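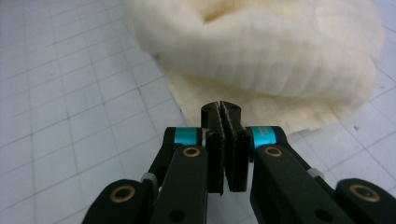
Cream fluffy fabric on the grid surface, upper part rolled or folded.

Folding high-pile fleece to a repeatable size
Textiles & Storage > Folding and packing

Tronano
Posted August 21, 2024
I store throws in open shelving and want every bundle to come out at the same width. Flat cotton is no problem. Fluffy fabric like the cream piece in the photo will not hold a crease, and the bundle grows after I let go of it. I fold in thirds lengthwise, then in half twice. Shelf opening is 705 mm and I want two bundles side by side. Is there a better sequence?

Omstead
Two halvings at the end put all the bulk on one side. Fold in thirds both ways and tuck the open edge into the pocket. The grid helps with the first fold only. After that the pile hides the edge and you are reading the lines against fuzz.

jistska_home
Disagree on thirds both ways. With deep pile you get nine layers in the middle and the stack leans. I roll mine. A roll has one loose edge, and it faces down.

Omstead
Rolls waste the corners of a square shelf. Nine layers is fine if you press the air out between folds.

Huenchumán
Pressing flattens the pile. I left a fleece under a 20 kg box through July and it still has a line across it. Measure the bundle at rest – no hand on it – and wait before reading the number. Mine gained 143 mm in width overnight.

Tronano
That matches what I get. I had been measuring right after folding.

jistska_home
What is the fiber? 100 percent polyester springs back more than a wool blend.

Tronano
Label is gone. I will try the tuck on one and the roll on another, and leave both until morning.

Omstead
Put the tucked edge toward the back wall – it opens up less there.

Huenchumán
Or turn the shelf on its side and stop stacking them.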